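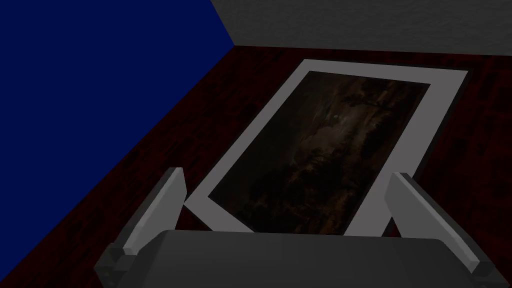
Last updated: Jan 5, 2025

So we lost power again. If you live anywhere near Jarkgate you already know this, and if you don't, the short version is freezing rain, then wind, then a very loud crack from the direction of Lusovside Road and every light on our street going out at once. I was in the middle of making soup. It was electric-stove soup, so it stopped being soup pretty quickly and became a pot of lukewarm carrots.

I promised a few people in the comments that I'd write up how we got through it, because after the outage last April I made all kinds of big plans on here and then went quiet about whether I'd followed through on any of them. Answer: some. Let me get the embarrassing parts out of the way early.

We were out for 30 hours. The Nirton outage map had us down for six when I first checked, then twelve, and then it stopped giving a time at all and just said crews were being assigned. At the worst point the map showed 2223 customers without power, and when I looked the next morning it was down to 1283, and of course we were still one of the 1283! There's something about watching that number drop when your own house is still dark. I kept refreshing it, which was dumb, because I was burning through phone battery to get information I could have gotten by looking out the window at the streetlight.

Phone battery, then. I had two power banks. One was fully charged and lived in the kitchen drawer with the flashlights, exactly as I'd planned back in the spring. The other one was in my gym bag at nine percent. I have now put a note on my calendar to plug both of them in on the first of every month, and I know how that sounds, but the note is the only reason the furnace filter ever gets changed around here, so I trust the note.

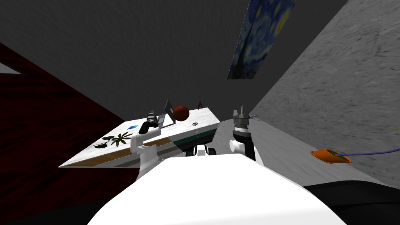 The heat was the real problem. We have a gas furnace, and I think a lot of people hear "gas" and figure they're fine in an outage, which is what I figured for years. The furnace needs electricity for the blower and the controls. No power, no heat, even with plenty of gas sitting right there in the pipe. We started at 68 degrees indoors and by bedtime we were at 59, and when I got up it was 51 in the kitchen and a bit warmer in the back bedroom where we'd all ended up.

What worked for us was picking one room and giving up on the rest of the house. We took the back bedroom since it has the smallest window and a door that closes properly. We hung a quilt over the window with those big spring clamps from the garage, rolled up a towel for the bottom of the door, and piled in with every blanket we own. The dog thought this was the best night of her life. I'd say it stayed six or seven degrees warmer than the rest of the house, and that was with nothing running, just people and a dog breathing on each other.

I did not bring the camp stove inside. I know somebody is going to ask, because somebody asked last time. Please don't bring yours in either, or a grill, and please don't run a generator in the garage with the door cracked open. Carbon monoxide doesn't care that the door is cracked. Our detector has a battery backup and I tested it before I went to bed, and I slept a lot better for it. I set the camp stove up on the back steps, heated water, filled two thermoses and a couple of hot water bottles, and came back in with my fingers completely numb.

Coffee the next morning was instant and it was wonderful. I have been rude about instant coffee on this blog before and I take it all back.

Now, the fridge. I got the most questions about this last time, so I paid closer attention. We left the fridge shut the whole first evening. (My one slip was going in for the milk before I thought about it.) The usual advice is that a closed fridge is good for four hours or so, and a full freezer holds for two days if you leave it alone. Ours was maybe half full, so I had less to work with. I keep a cheap thermometer in each side now, and when the power came back the freezer was still below freezing but the fridge side was at 47. So out went the leftovers, the chicken, the cream cheese and an open jar of mayo I'm not sorry to lose. Butter, mustard, hard cheese and the pickles stayed.

If I'd been smarter I would have moved the milk and the chicken to a cooler on the porch right away. It was cold enough out there! I thought of it at two in the morning, lying awake, and decided I'd rather lose the chicken than get out from under the blankets.

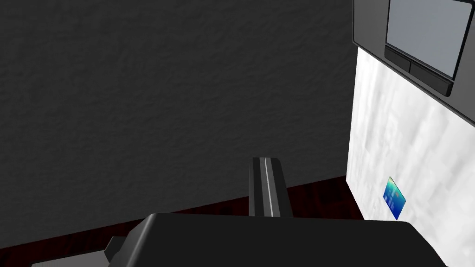 We did have one thing go right that was mostly luck. Embla Grønli, two doors up, has a propane fireplace that lights without power, and she texted the whole street to say come over if you're cold. We went for a couple of hours in the afternoon of the second day. There were nine of us in her living room at one point plus a very opinionated parrot. She'd also filled her bathtub and a bunch of pitchers before the storm, because she's on a well and the pump goes when the power goes. I'd honestly forgotten half the street is on wells. We're on town water, so our taps kept running, but I filled the big stockpot anyway next time I was home.

That visit got me thinking about having a proper phone list for the street, on paper. We all rely on the group text, and by the second afternoon three people had dead phones and a fourth had no signal at all. Henrik Diekmann across the way has an old corded phone on a real landline and it worked perfectly the entire time, and he was pretty pleased about that. He made calls for half the block. I've started the list. It's taped inside my pantry door and I'll bring copies around when the ice is off the sidewalks.

A few people have asked if I'm finally getting a generator. I go back and forth. I stopped in at Ziółkowski, the hardware store by the bridge, once the roads were clear, and they were sold out of everything except one enormous one that I couldn't have lifted into the car. The guy at the counter said they get a rush after every storm and then half of them never get started again, and the fuel goes bad sitting in the tank. That's exactly what would happen at my house. I know me.

What I'm leaning toward is one of the big battery units, the kind with regular outlets on the front. I don't need to run the whole house. I want to charge phones, run a lamp, keep the internet going if the line's up, and maybe give the fridge an hour here and there. The furnace would be the dream, but ours is wired straight in, so that means an electrician and some kind of proper transfer switch, and definitely not an extension cord and a hopeful attitude. I've got a call in to ask what it would cost. If the number is scary I'll tell you that too.

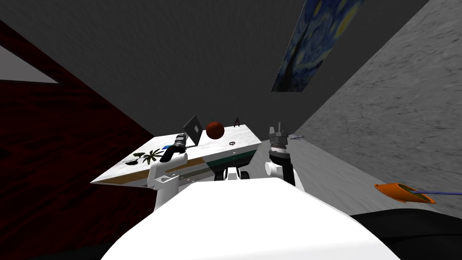
Smaller stuff, in no particular order. Headlamps beat flashlights by a mile, and everyone should have their own, because sharing one is how fights start. Candles are pretty but I was nervous about them the whole time with the dog's tail going, so I blew them out after dinner and didn't bother again. Our front door lock is one of those keypad ones and I had a moment of panic about it, but it runs on its own batteries and was fine. The garage door was not fine. I had to go look up how to pull the release cord, on my phone, on my precious battery, standing in the dark. It's a red handle on a rope. I've walked under it for years.

Oh, and unplug things! I unplugged the TV and the computer as soon as we went dark, and left one lamp switched on so we'd know when we were back. That lamp came on while I was brushing my teeth and I yelled so loud the dog ran under the bed.

Also, if you've got a sump pump, go check on it. Ours was okay because everything outside was frozen solid, but when this melts it's going to melt fast, and a second outage during a thaw would be a whole different kind of mess. I've been told there are battery backups for those as well. That's on the list under the furnace thing.

The crew that fixed our line was out there in the dark with ice coming off the trees, and they'd driven in from a couple of counties over. I took them the last thermos of bad coffee and some granola bars and they were very polite about it.

I'm restocking the drawer this week: batteries, more instant coffee, a second set of hot water bottles, and 24 of those cheap hand warmers, since we went through every one we had. If you've got one of the battery units and you've used it through a real outage, leave me a comment and tell me which size you bought and if you wish you'd gone bigger. And does anybody know if you can leave them in an unheated garage all winter? The manuals I've looked at online all say something different.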